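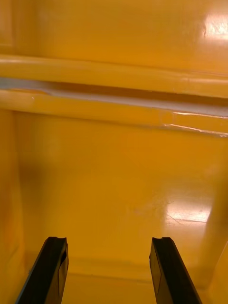 Ama Nyarko loved the wrist check best of anything on the Cladus cell. Gemma Galli had taught her: lower the gripper into an empty bin, stop, look at the tips. She bent to the screen. Two black fingers, wide open over bare yellow plastic, each with its little notched end – gorgeous!

"Left one leans in," she said.

"It's meant to," said Gemma. "Does the right one match?"

It did. Ama wrote 198 in the log, the new offset, and underlined it twice. Then came the tray, her favorite puzzle, all wires and plugs and that round red board.
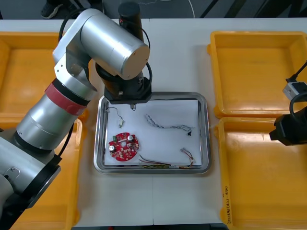

The Cladus cell, tray in place.

"Slow speed first," said Gemma. Ama was already grinning, her thumb on the key.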